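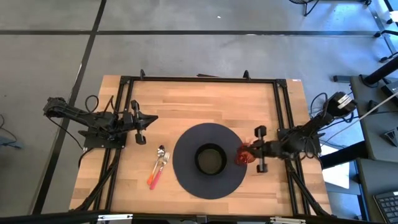 Célula de dois braços Drenderis -- perguntas frequentes sobre montagem e manutenção

Página mantida por Saimi Tuominen, laboratório de Tamcombe. Última revisão: 14/03/2021.

Em que ordem se montam os braços?
Primeiro as placas de base, depois os braços. As placas são pretas, uma de cada lado da mesa, e ficam aparafusadas com os braços frente a frente. Aperte os parafusos em cruz, em duas passagens, e só depois ligue os cabos.

Qual é o binário de aperto?
7 Nm nos parafusos das placas de base e 2 Nm nos da garra. Use sempre chave dinamométrica.

O tampo de madeira pode ser substituído por outro material?
Pode, desde que a estrutura metálica preta seja mantida. Um tampo mais espesso altera a altura de trabalho e obriga a repetir a calibração dos dois braços. Tampos brilhantes não são recomendados.

Como devem passar os cabos?
Com folga suficiente para o cotovelo chegar ao fim de curso sem esticar. O laço acima do braço é intencional -- não o prenda com abraçadeiras à parte móvel. Verifique o percurso movendo cada junta à mão, com a alimentação desligada.

De quanto em quanto tempo se calibra?
A cada 105 horas de funcionamento, e sempre que se troque uma garra ou se desaperte uma placa de base. O procedimento está no menu Manutenção do programa Drirnico. Retire do tampo todos os objetos antes de começar.

Que objetos se usam no ensaio de preensão?
Um individual redondo escuro, uma taça preta, um copo vermelho translúcido, uma colher e um garfo de cabos coloridos. A taça fica sobre o individual e os talheres à esquerda, sobre a madeira. O braço direito trabalha o copo; o esquerdo trata dos talheres.

O copo escorrega entre os dedos. O que verificar?
Limpe as pontas dos dedos com álcool isopropílico e repita o ensaio. Se o problema continuar, confirme o alinhamento dos dedos e o parâmetro de força de fecho. Não aumente a força antes de verificar o alinhamento.

Quando se substituem os dedos da garra?
Aos 2,000 ciclos, ou antes, se houver folga lateral. Os dedos vendem-se aos pares, com a referência Fung. Não misture dedos novos e usados na mesma garra.

Um dos braços vibra ao parar. É avaria?
Na maioria dos casos é uma placa de base desapertada. Reaperte, calibre e volte a ensaiar a baixa velocidade. Se a vibração persistir, registe a junta afetada e envie o ficheiro de diagnóstico a Saimi Tuominen.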